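3.2 Service records and fault coding

Repair records were taken from the dispatch system of Werna, a contractor that services home refrigerators, ice makers and dishwashers. The sample covers 230 closed work orders, of which 121 involved an ice maker. Orders closed without a site visit were left out. Each remaining order was coded by fault type using the Kerkex scheme (water supply, fill valve, thermostat, ejector motor, control board, other). Where a technician listed more than one fault, the first part replaced was taken as the main fault.
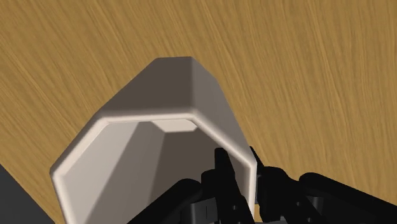
Figure 3. Simulated view of a hollow, light gray container with flat side panels on a wood-grain tabletop.

Coding was done by Amrit Fehr and checked against the parts invoices. In eight orders the invoice did not match the written fault, and these were moved to "other." A repeat call was defined as a second visit to the same unit within 48 days for any fault in the same group. Calls for filter changes were not treated as repeats.

Two depots, MacKinnon and Skakgate, entered their records in different formats before December. Fill valve and water supply faults share one code in the Skakgate records from that period. The two groups were therefore merged in all comparisons between depots, but kept separate in the within-depot results in Section 4. 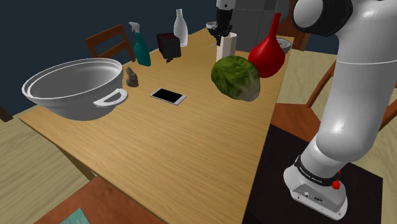
Figure 4. Simulated tabletop with a white pot, a small brown figurine, a smartphone and a spray bottle.

Unit age was read from the serial number when one was recorded. Units with no serial number were kept in the fault counts and dropped from the age analysis.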